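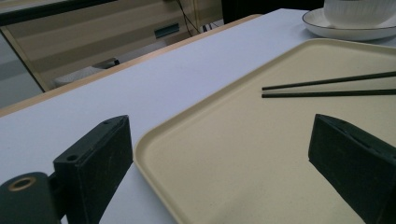
Beige tray, black chopsticks, white dishes: pretty much my whole noodle night kit.

I used to eat ramen out of the pot, standing up. Then my friend Felicidad Salazar had me over in February, set a proper tray in front of me, and I went home and cleared out a cupboard! So this is how I lay a one-person soup setting now. It takes 2 minutes once you know where your stuff lives.

What you need: a tray with a raised rim, a pair of chopsticks, a bowl, a plate bigger than the bowl, and a soup spoon (the short, deep kind).

Wipe the tray first and dry it. Mine shows every drip, even though the color hides crumbs really well. Put it straight in front of the chair, a little back from the edge of the table so your sleeves don't catch on it.

Next, the bowl goes on the plate. Center it, then give it a little nudge to check it doesn't slide. I like a plate with a wide enough rim that I can pick the whole thing up without touching the hot bowl. My bowl holds 635 ml to the brim, but I only pour in 400, and that leaves room for an egg and a big handful of greens.

Stand the spoon in the bowl while you're setting up. Once the soup's in, move it to the plate.
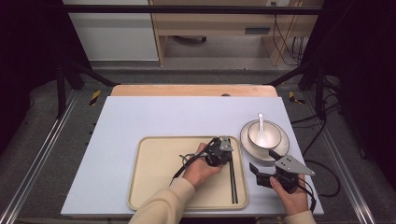 Chopsticks on the tray, with the bowl, plate and spoon off to the right.

Now the chopsticks. For a formal table they usually go crosswise, in front of the diner, tips to the left. For a weeknight I lay them up and down on the right side of the tray (I'm right-handed, so flip it if you're not). Keep the pair close together, with the tips even. If yours roll, a folded napkin underneath sorts that out.

I keep the bowl and plate beside the tray until the soup is ready, then fill the bowl at the stove and bring it over on its plate. Carrying a full tray across my kitchen went badly once and I'm still finding scallions.

Cleanup: rinse the tray in warm water, skip the scrubby side of the sponge, and dry it standing on its edge.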